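Plistholm visit, 2021-01-18

Got to the Solberg hall late, bus missed, so no coffee. Straight in. Cold in there, coats stayed on. Hall has 8 bays, we saw maybe half before lunch – the packing end mostly, then the bins.

The bins were what I came for. Demeo wants to swap ours out this spring and I wanted to see some that had been used hard. Gray walls, metal floor, scuffs all over. Red and green bar blocks in the one I spent most time at, lying every which way. Good, thats how ours end up too.
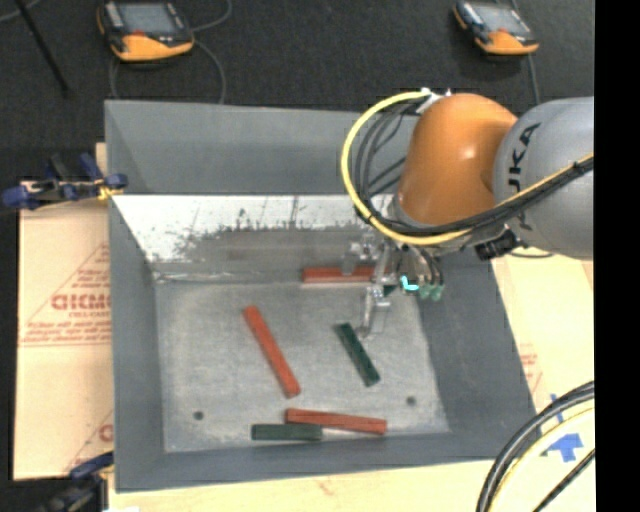 Asked about price, got a leaflet. Delivery was 21 days back in December, longer now they said. Gultusov stand was closed so will have to call them insted. Lunch was soup. Left before the afternoon talk – need to check floor thickness with Demeo first.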